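Kuvcombe Modeling Wax: Getting Started

Section 2. Opening the tin and taking your first piece

We know you would like to get straight to the modeling, and you will be there in a minute or so, but please read through this part once before you lift the lid. Red wax is a lovely thing to work with and a dreadful thing to get out of a tablecloth.

1. Clear a smooth, wipeable surface and put the tin down flat. Roll up your sleeves (the red does travel).

2. Hold the base with one hand and ease the lid up a little at each corner, going round until it comes free. Please don't pry it with a knife, or the rim will bend and never close quite the same way again.

3. Turn the lid over and set it beside the tin with the hollow side up. It makes a very handy little tray, and whatever you put in it stays off the table.

4. Dig out a small chunk with your thumb or a blunt tool and lay it in the lid. Start with less than you think you need, as you can always go back for more.

Note: The surface of the wax will get lumpy and gouged as you use it. There is no need to smooth it over between pieces, though some people do enjoy it.
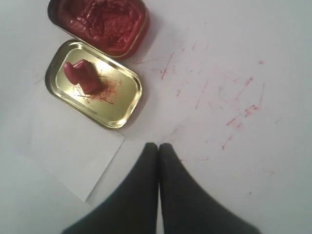 Elfriede Engelhardt wrote to us that she never takes her piece from the middle. She works in from one short side, so the rest keeps its shape, and she presses her leftovers back into the gap before she closes up for the night. We have tried it her way since, and it does make for a much tidier tin.

5. Knead the chunk between your fingers for 2 minutes. If it still cracks when you bend it, keep going a while longer; a chilly room makes for stubborn wax.

6. When you have finished, return any clean scraps to the tin, wipe the inside of the lid with a dry cloth, and press it down evenly on all sides.

Caution: Never warm the tin on a stove or in a microwave. Keep the wax away from small children and pets, and don't leave it on a sunny windowsill.

Shaping and joining are covered in Section 3.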